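How to Clean and Store Small Brushes
Posted 5/1/24 by Lizeth Cabrera

I do nail art and a little face painting on weekends, and most of the money I have wasted over the years went into brushes that I ruined myself. Paint dried in the base, bristles bent in a drawer, handles swollen from sitting in a jar of water. This page covers the routine I use now for small brushes, both synthetic and natural hair.

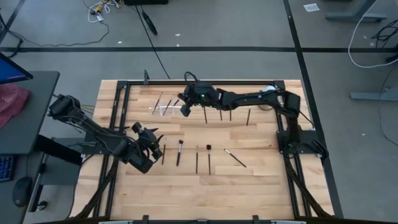
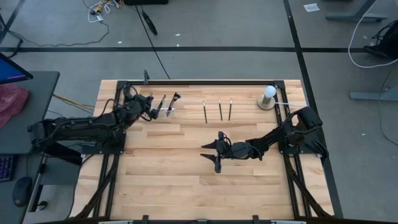
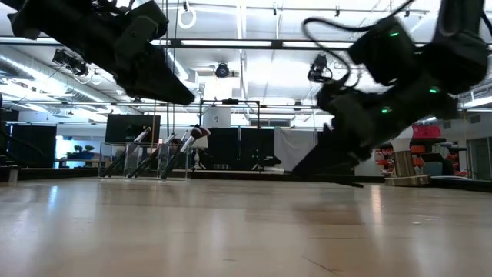 Bench and floor views. Brushes are in all three.

What you need

A mild bar soap or a bottle of brush soap. I use Dulesetti, but plain unscented hand soap works for water-based paint.
Two small jars.
A lint-free cloth or an old T-shirt cut into squares.
Paper towels.
A rack, a rolled towel or anything else that lets a brush dry lying down or with the bristles pointing at the floor.
Rubbing alcohol, for synthetic brushes only.

Before the first use

New brushes usually come with a stiff coating that holds the point during shipping. Do not bend it off with your fingers. Hold the tip in a jar of lukewarm water for 30 seconds, then roll it against the side of the jar until it softens. If a hair or two comes out, that is normal. If it keeps shedding after the third wash, send it back.

Write the date on the handle with a paint marker. It sounds fussy, but it is the only way I know how long a brush lasted.

Step 1: Wipe

Fold the cloth over the bristles and pull gently away from the handle. Do this until the cloth stops picking up color. Most of the paint should leave the brush at this stage. People tend to skip straight to the water, which thins the paint and carries it up into the metal collar, where you can't reach it.

Step 2: Rinse

Fill the first jar with lukewarm water. Hot water softens the glue inside the collar. Swirl the brush without pressing it into the bottom, and keep the water below the top of the metal. Change the water when you can no longer see through it.

Step 3: Soap

Wet your palm, rub a little soap into it and work the brush in small circles. Light pressure. You want the bristles to move, but not to splay. Color will keep coming out for longer than you expect, especially reds. Rinse in the second jar and repeat until the foam is white.

For a fine liner brush, pull it through the soap in one direction instead of using circles. Liners lose their point fast if you scrub them.

Step 4: Alcohol, if you need it

This step is for synthetic brushes that have been in face paint or anything else that touches skin. Pour a little alcohol into the cap of the bottle, dip the tip, count to ten and wipe on a paper towel. Natural hair goes brittle if you do this, so for those I stick with two rounds of soap.

Gel polish is a separate problem. Soap does nothing for it. Use the cleaner sold with the gel, wipe well, and keep the brush out of the light until you are sure it is clean, or whatever is left will cure in the bristles.

Step 5: Shape and dry

Squeeze out the water with a fold of paper towel and form the tip with your fingers. Then lay the brush flat with the bristles hanging over the edge of a shelf, or hang it head down. Never dry a wet brush standing on its handle -- water runs down into the collar, the wood swells and the paint on the handle starts to crack.

Thin brushes are dry by morning. Big powder brushes can need a full day and part of the next one. Don't use a hair dryer.

Storage

Once they are completely dry, brushes can stand upright in a cup or a holder, bristles up. Give them some room. A packed cup bends the outer ones, and you will knock over three to get at the one you want.

I sort by job and not by size: liners together, flats together, and a separate holder for the brushes I have retired to glue and glitter. My cousin Nina sorts hers by color of paint, which I would never keep up with, but her whites do stay cleaner than mine.

For travel I use a Nakitent roll with the elastic loops. Put the handles in first and fold the flap down over the tips before you roll it. The flap is there to keep the bristles from catching on the loops. Do not roll up damp brushes. If you have to pack straight after a job, wrap them in a dry cloth and take them out as soon as you get home.

Fixing a bent brush

Synthetic bristles can often be brought back. Heat a cup of water until it steams, dip only the tip for a few seconds, then shape it and let it cool. Keep the collar out of the water. If that doesn't do it, coat the tip in soap, form the point, and leave it overnight to set. Rinse it the next day.

Natural hair responds better to a drop of hair conditioner left on for 30 minutes and rinsed well.

Dried acrylic at the base can sometimes be combed out with a clean, dry toothbrush after an hour in brush soap. Sometimes it can't, and then you have another glue brush.

How often

Face painting brushes: after every person.
Nail art brushes in acrylic paint: at the end of each session, with a wipe between colors.
Dry powder brushes: once a week if you use them daily.

I will add a section on sponges in June.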